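Palteo Questions "Deep Clean in Minutes" Claims, Publishes Plain Bathroom Sink Routine

By Sevim Değirmenci, Palteo press desk
July

Palteo, the home care advice service, today released a short guide to cleaning a bathroom vanity, together with a warning that most quick-clean promises printed on bottles and wands don't hold up in an ordinary home.

The guide grew out of a reader survey. Palteo asked 3,000 subscribers how they look after the bathroom sink, and 52 percent said they had bought a special tool or product for it in the past year. Far fewer could say what it did that a damp cloth and dish soap didn't.

"People send us photos of a cabinet full of sprays and ask which one to add," said Martim Gouveia, who edits the guide. "My usual answer is to use up what's in there. I have yet to see a sink that needed a separate product for the bowl, the drain and the faucet."

The routine has few steps. Take everything off the counter, including the cup. Dust first, while the surface is dry, and get behind the faucet, where lint and hair collect. Wash the bowl with dish soap and a soft cloth, go around the drain with an old toothbrush, and rinse. Buff the chrome with a dry towel.

Palteo is lukewarm on fluffy wands. They reach behind a faucet well enough and they are fine on a dry counter. Once wet, they mat down and push grime around – a folded cloth does better at that point. The guide says to keep any duster out of the bowl.

Dark counters get their own page. Soap film that would pass unseen on a pale top shows up on black as gray smears, and glossy "stone" sprays can make that worse by leaving a film of their own. Palteo advises readers to find out what their counter is made of before using vinegar, which can etch real marble.
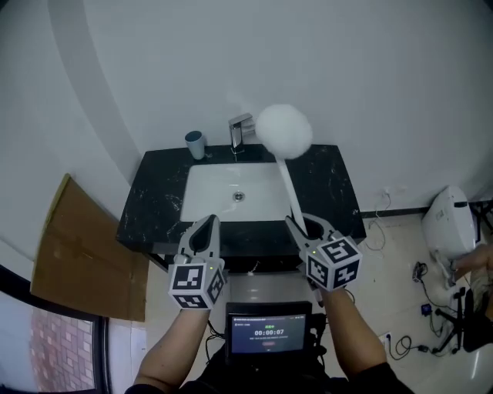 A white duster-like wand at a sink set in a black marble-look counter.

The company also takes issue with the idea of the two-minute bathroom. A counter can be dusted in that time. The bowl, the drain and the underside of the faucet can't, at least by anyone who means to do them properly, and Palteo has dropped the phrase from its own older articles.

The guide makes no claim to kill germs and recommends no brand. It is free to read and will be revised if readers find mistakes in it.

Press contact: Yiğit Karaca, Palteo press desk | © Palteo. All rights reserved. | Back to top

Comments (3)

Fouad Nimri
So the advice is soap and a cloth. I agree with it, but did that need a survey?

Perihan Şimşekoğlu
Mine is a black counter too and the smears are real. Two cloths, one wet and one dry, is the only thing that has worked for me. What do you suggest for hard water spots around the base of the faucet?

Martim Gouveia
Perihan, try laying a warm wet cloth around the base for a while before you scrub. Older spots may not come off completely.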